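Workshop tips: recording bed-making examples for a learning system

Bedding is one of the harder household jobs to record. A cup has a handle and stays the shape it was. A duvet has no fixed shape, and two people will start on it from different places. The notes below come from the Protthorpe sessions and apply to any setup with a head-mounted view and two hands at work.

Before you start

Strip the job down to one task per recording. "Make the bed" is too long. "Pull the duvet straight from the left side" is the right size. Most of ours run under 80 seconds, and anything over 100 is split at the next natural pause.

Write the task line first, then record. Task lines written afterward tend to describe what the person meant to do.

Vary the start. Thirty recordings that begin from the same neatly folded duvet teach the system one fold. Drop it, drag it, bunch it at the foot, leave it half off the mattress. Shake it out between takes so that creases from the last one do not become a cue.

Hands and view

Keep both hands in view when they close on the fabric. The common fault is reaching for the far edge with the chin up, which leaves the grip below the picture. Look at the hands first, then at where the cloth is going.

Grip in the middle of the duvet is worth recording separately from grip at a corner. At a corner the fingers have a hem to find. In the middle they have to gather a fold before they can pull anything, and the fold hides part of the fingers.

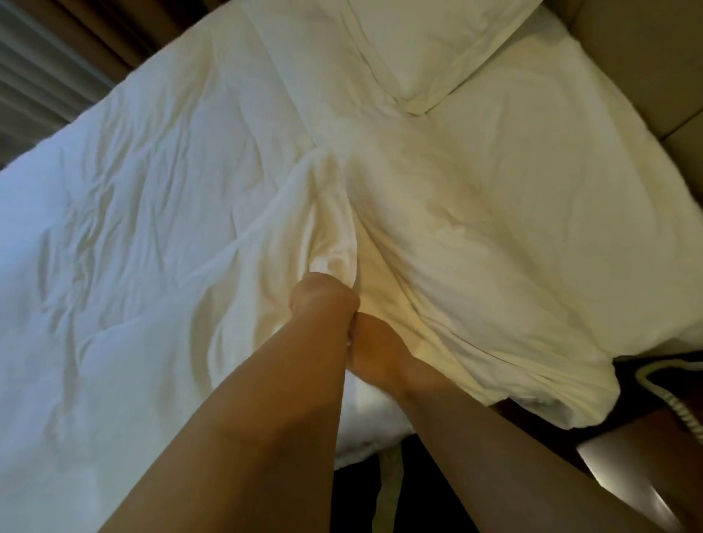 Mid-duvet grip, both hands on one gathered fold.

Label a grip like this one as a two-hand gather. If the hands are more than a forearm apart, label it as two single grips. Kelly Tapley's label sheet has the full list, and the Hellwig and Trulel sets use the same terms, so do not add new ones without asking her.

Light

Mixed light is acceptable. White bedding under a warm lamp and a window will come out in two colors, and a system trained only on even light does poorly in an ordinary bedroom. Lock the exposure at the start of the take. Automatic exposure drifts each time white cloth fills the view.

Speed

Work at normal speed. People slow down once they know they are being recorded, and slow cloth behaves differently: it sags where fast cloth would lift. Kavinda Kumarasinghe discards the first two takes of every session for this reason.

Keeping failures

Keep the takes where the fabric slips or the wrong layer comes up with the duvet. Mark them "slip" or "wrong layer" and let the person recover without stopping. Of the first 1,000 takes in Zosis, the recoveries were the part we had to go back and record again, having deleted most of them.

Check the battery before the pillows. Pillow takes come last in the session order and are the ones usually lost.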